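Sorting at Table Height: Notes from a Laundry Bench
March 2024

The laundry supervisor at Feltska has run the garment room for long enough to have opinions on baskets. We spoke at her bench, a plain wood-topped table, and the conversation stayed mostly on procedure.

Her first rule concerns the pile. "Tip it out and keep it low," she said. "If you can't see the socks, you'll fold them into a sweatshirt." Socks come out first, then light cottons, then anything heavy enough to hide the rest.

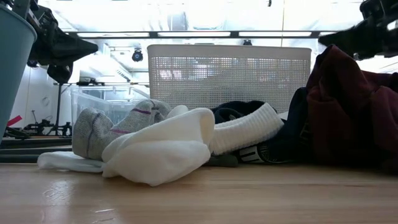
She does not separate by color at this stage. The incoming load was washed as mixed and the sort is by handling time. A sock takes two seconds. A hooded sweatshirt takes much longer, and the thick seams at the pocket have to be pressed flat by hand.

Feltska processed 3,312 garments in June, nearly all of them on tables of this type. The room follows a sheet drawn up by Robles, a storage consultancy, which sets a limit of 125 pieces per shift for each table. "The limit is fair for shirts," she said. "For knitwear it's too high."

Hangers are the part of the sheet she changed. Robles had specified hanging at the end of the shift. She moved it forward, so that dark items go on a hanger as soon as they come up.
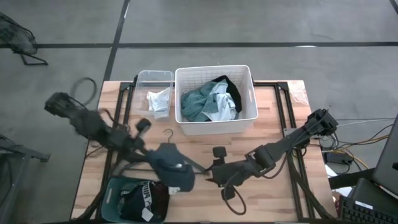

"Navy shows every crease and every bit of lint," she said. "Hang it, check the shoulders, move on." Items waiting for a hanger stay in the basket, unfolded.

On containers she is specific. Perforated sides are preferred for anything that may still hold moisture. Clear bins are used for whites, and the label goes on the short end. She tested a closed bin from Romach and returned it after two weeks because the lid had to come off for every item.
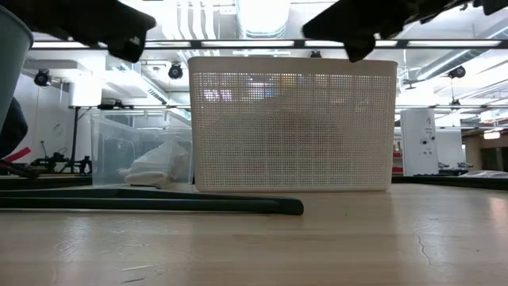
Baskets are emptied completely before they are refilled. She wipes the rim and the base, and checks the mesh for threads. The next order is for 300 hangers with a narrower shoulder, to be shared with the Wudum site.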